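Task board cell, Tollow bench – maintenance notes
2 May 2019

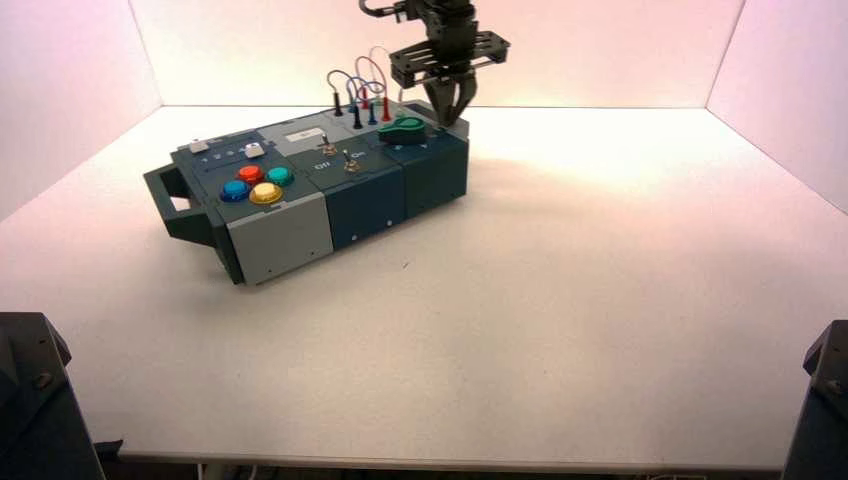
Does the arm need re-homing every time the board is lifted off the table? Only if the arm was powered down as well; otherwise re-teach the board corner and carry on.

Ran the slider program at slow speed first thing. The gripper was coming down a little behind the green knob again, same as in October. Checked the fingers for play and found none. The mounting plate had 2 screws that took a quarter turn each. Put a paint mark on the heads so we can see if they creep.

Re-taught the approach point above the knob and dropped the speed limit to 40 percent for the last bit of travel. Saved as slider_191. The old file is still on the controller, please leave it there until the cable routine has been rerun too.

Patch cables: keep the loops low if you replug them. The red and blue ones stand up high near where the arm comes down – Zinhle Mabaso wants shorter ones and has asked Danetti for a price. Until then, go in from the right for anything on the slider module.

Push buttons and toggles not touched today. Wiped the tabletop with the mild cleaner, no solvent on the walls.

Cycle counter read 2,142 when I stopped. Grease on the wrist joint is due next, the Kendo tube is in the second drawer.

To do: recheck paint marks, rerun cable routine, order spare finger screws from Motaung.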